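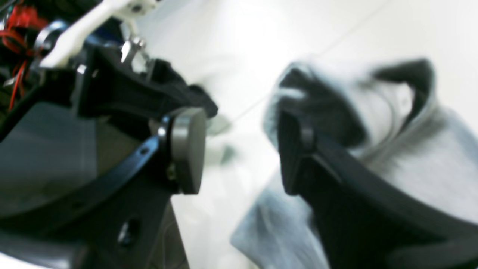
Black cloth, bunched into folds.

Stilwood Home Notes: Folding Shirts and Clearing the Cords
Updated Mar 5, 2019

You need a flat surface, a bin for the folded stack and 5 reusable ties. I use the Zotari ones.

Start with the shirts. Sort by color first, darks in one pile and grays and blues in another. Pull out any sleeve that is tucked inside, and check that rolled necklines and cuffs are turned the right way. Pick up each shirt by the shoulders and give it one shake.

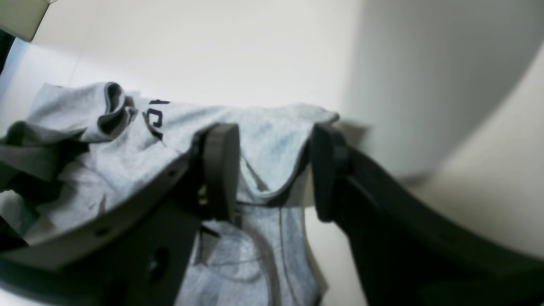 One reader wrote in to say that printed shirts should be folded with the lettering inside, so it doesn't rub against the next shirt in the stack. That works fine. I leave mine facing out so I can find them.

Lay the shirt face down and smooth it from the middle toward the sides. Fold one side in, lay the sleeve back along the fold, and repeat on the other side. Then fold up from the hem in three parts.
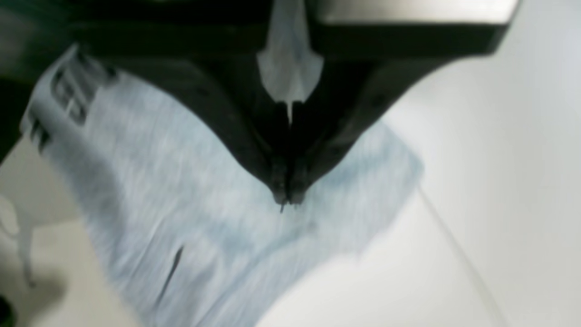
Can you skip the smoothing if the shirt is thin knit? I tried it for all of January and the creases set right across the chest, so I went back to doing it.

Set the stack aside and move to the floor. Unplug everything before you touch the tangle, adapters included. Follow each cord from its plug end and free the white ones first, then the black. Don't pull on a knot. Push slack into it until it opens.

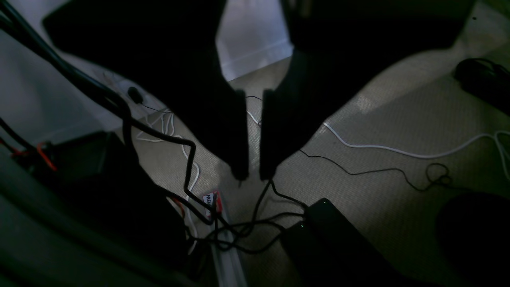
Coil each cord in loops as wide as your hand and put a tie on it. Leave the power adapter outside the coil. Anything you don't plug back in goes in a shoebox with a label on the lid. Vacuum the carpet before you run the cords along the wall again.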